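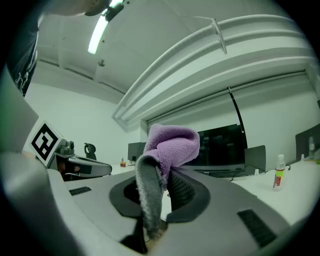
Figure 1. Cloth held between the two finger pads.

4. Checking a captioned photograph

This section explains how to open, trace and close a photograph claim in Clirnine. It applies to all desks, including the Relgate regional desk. Claims about video are covered in section 5.

4.1 Opening the claim

1. Sign in to Clirnine and select New claim.
2. Paste the full address of the post. Shortened links are rejected.
3. Copy the caption into the Wording field exactly as published, with its spelling mistakes. Do not translate it here.
4. Save a copy of the post to the Pament archive and enter the archive reference.

Note: The Wording field holds up to 100 words. Longer captions should be attached as a text file.

Caution: Do not comment on the post or contact its author before the archive reference has been issued. Posts are often edited or removed once questions are asked.
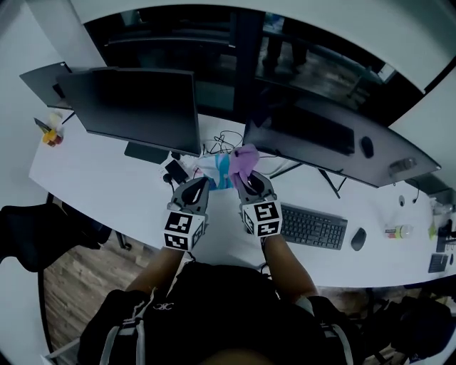
Figure 2. Desk with two hand-held grippers, a cloth and a plastic bag.

4.2 Tracing the photograph

1. Select Trace. Clirnine returns the earliest matches first, up to a limit of 30.
2. Open each match and confirm that it is the same photograph – cropped and mirrored copies count as the same.
3. Record the earliest publication date and the name of the publisher.
4. If the publisher credits a photographer or an agency, follow the credit to its origin and repeat step 3.

A match date shows when a copy was published. It must not be entered as the date on which the photograph was taken. 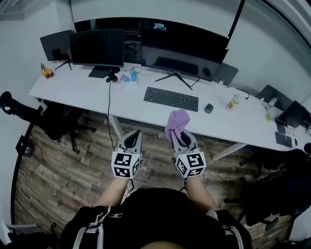 Where Trace returns no matches, select Manual and note any road signs, party colours or public buildings that may help to establish the location. Election material should be compared with the Bansal poster index, which was last revised in June.

4.3 Rating and closing

1. Choose a rating from the list. Use Unproven if the location or the date remains open.
2. Send the claim to a second checker. A checker may not approve their own claim.
3. Once approved, select Close. Closed claims can be reopened for 13 days.

Requests to reopen a claim after that period go to Fatima Shabalala. Faults in Trace should be reported to Anju Maurya, with the claim number and the archive reference.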